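Flitgate 菜单与配方文本数据集 说明文件

版本 2,维护方:Ulter 文本小组
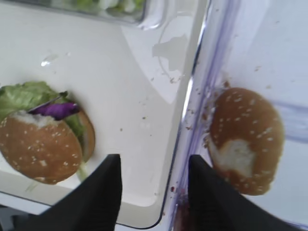
图 1 芝麻面包夹生菜的三明治,对应类目“夹馅面包”。

概述

Flitgate 是一个中文餐饮文本数据集,收录小餐馆菜单条目和家常配方,共 3,000 条。每条记录包含菜名、类目、配料表、做法正文和来源标记。数据集只发布文本,主要用于配料抽取、菜名归一和类目分类。

第一版只有菜单条目,没有做法正文。第二版加入了配方部分,同时重做了类目表。两个版本的记录编号不通用,从旧版迁移时请使用 mapping.tsv,不要按行号对齐。

目录结构

data/train.jsonl 训练部分
data/dev.jsonl 开发部分
data/test.jsonl 测试部分,222 条
docs/labels.md 类目定义和边界情况
docs/units.md 计量单位对照
tools/check.py 格式检查脚本
mapping.tsv 旧版与新版编号对照

字段说明

id:字符串,全库唯一。以 m 开头的是菜单条目,以 r 开头的是配方。
name:菜名原文,保留错别字和括号内的备注。
name_norm:归一后的菜名。去掉份量、价格和“招牌”“新品”一类的前缀。
category:类目,取值见 docs/labels.md,共 40 个。
ingredients:配料列表。每一项含 item、amount、unit 三个子字段,后两个可以为空。
steps:做法正文,按原文分段。菜单条目此字段为空列表。
source:来源标记,取值为 gorley、kuo 或 ulter。
note:标注备注,多数为空。

数据来源

gorley:Gorley 街区餐馆提供的纸质菜单,经扫描识别后人工校对。识别错误已经改正,餐馆自己写错的字没有改。
kuo:Kuo 社区厨房的配方存档,原稿多为手写,录入时保留了口语说法,例如“油多放点”“炒到差不多”。
ulter:小组成员补写的配方,用来填补条目过少的类目,主要集中在汤羹和夹馅面包两类。

三个来源的文风差别很大。只用 ulter 部分训练的模型,在 kuo 部分上的配料抽取效果明显变差,做实验时建议分来源报告结果。

标注流程

每条记录由两人分别标注,结果不一致的交第三人裁定。标注员先读 docs/labels.md,再做一组练习条目,通过后才进入正式标注。

配料抽取的规则如下。

只标正文或配料表里写出的东西。“调味料适量”标为一项,item 填“调味料”,不展开成盐和糖。
水作为配料时要标,只用于焯水或清洗时不标。
“葱姜蒜”连写时拆成三项,amount 留空。
同一配料分两次加入,合并为一项,amount 写总量。总量算不出来的,照抄原文,并在 note 中注明。
装饰用的香菜、芝麻照常标注。

类目的边界

夹馅面包与饼类最容易混淆。我们的做法是看主体:发酵面包切开后夹馅的归夹馅面包,馅料包在面皮里再烙或烤的归饼类。肉夹馍按这个标准曾经反复改动,第二版统一归入饼类,理由写在 labels.md 里。

凉面归面食,不归凉菜。粥和甜汤分开。套餐只按主食标类目,饮料和小菜写进 note。

计量单位

原文单位一律保留,不换算成克或毫升。“勺”“碗”“把”在不同来源里大小不同,kuo 部分的“勺”多指炒菜用的大勺,ulter 部分指汤匙。units.md 给出了参考值,仅供统计时使用,不建议直接写回数据。

使用方法

数据为 UTF-8 编码,每行一个 JSON 对象,换行符为 LF。读取前可以先运行检查脚本:

python tools/check.py data/train.jsonl

脚本会报告缺失字段、重复编号和不在类目表中的取值。没有输出即为通过。脚本只用标准库,不需要另装依赖。

已知问题

部分菜单条目只有菜名,ingredients 是标注员根据菜名里出现的字填写的,例如“番茄鸡蛋面”填番茄、鸡蛋和面。这类记录的 note 中有 name_only 标记,评测配料抽取时应当排除。
gorley 部分价格信息已删除,但少数菜名里还残留“元”字。
地域分布不均,面食和炒菜偏多,海鲜很少,甜点只有零散几条。
kuo 部分有个别配方缺最后一页,steps 在中途结束,没有补写。
同一道菜可能在多个来源中出现。训练和测试之间按 name_norm 去过重,写法差别较大的近似条目仍可能漏掉。

不适用的场合

数据集没有过敏原标注,ingredients 字段也不保证完整,不能用来判断某道菜能否给过敏人群食用。做法中的时间和火候未经试做核对,食品安全方面的问题请查阅专门资料。营养计算同样不适用,多数用量过于模糊。

隐私

录入时删除了电话、地址和人名。以人名命名的菜,name 中的人名替换为“某”,其余部分不动。如发现遗漏,请提交问题单并附上记录编号,我们会在下一次更新中处理。

更新与反馈

问题单每周三统一查看。修改类目的建议请至少附上三条实际记录,单独一条的争议一般只改 note。提交改动前请运行检查脚本,并在说明里写清改了哪些字段。

下一版计划在 5 月冻结数据,届时不再接收新条目,只修正错误。计划中的改动有两项:把“小吃”类拆细,以及给 kuo 部分的配方补上份数字段 servings。

许可

文本和标注可用于研究和教学,转发时请保留本说明文件。商业使用需先与 Ulter 联系。gorley 部分的菜单经餐馆同意收录,餐馆要求撤回的条目会从后续版本中删除,编号空出,不再分配给其他记录。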